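The Lovness swap shelf is open again

May 2026

After a long winter of boxes stacked in the hallway, the swap shelf at Lovness is back, and it is bigger than ever! We have a second bookcase, a proper rack for coats, and a whole low section for children's things that the kids can reach by themselves (they have already found it, as you will hear if you come by after school).

For anyone new to the building, it works the way it always did. Bring something you no longer need, take something you do. You don't have to swap one for one, and you don't have to bring anything at all on your first visit. Last year 533 items found a new home this way, and 163 of those were jigsaw puzzles, which tells you plenty about how we all spent December.

What we'd love to see more of: garden tools, baking pans, picture books, working lamps, and yarn in any color. The knitting group from Custulstead cleaned us out of yarn on their last visit and left the most beautiful pile of mittens in return. They are in the blue basket by the door, so please try them on!

What we still can't take: mattresses, car seats, open paint, and big furniture. If you have a table or a sofa to pass on, pin a card to the board by the stairs and somebody will probably call you before supper.

Small electronics

Phones, chargers, radios and the like go in the drawer under the window. Please wipe your own data off first, take out any SIM card, and tie the charger to the thing it charges with a bit of string. A charger on its own is a sad riddle, and we have 141 of them.
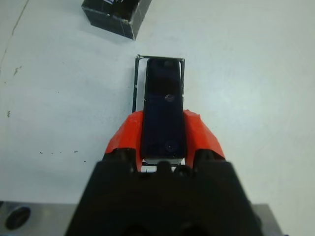
Books

The new bookcase is sorted by nothing at all so far, and I rather like it that way. I went in for a cookbook and came out with a history of lighthouses, a mystery set on a ferry, and no cookbook. If you enjoy putting things in order, though, the cookbooks and travel guides could use you. The key is at the front desk, and the kettle is usually on.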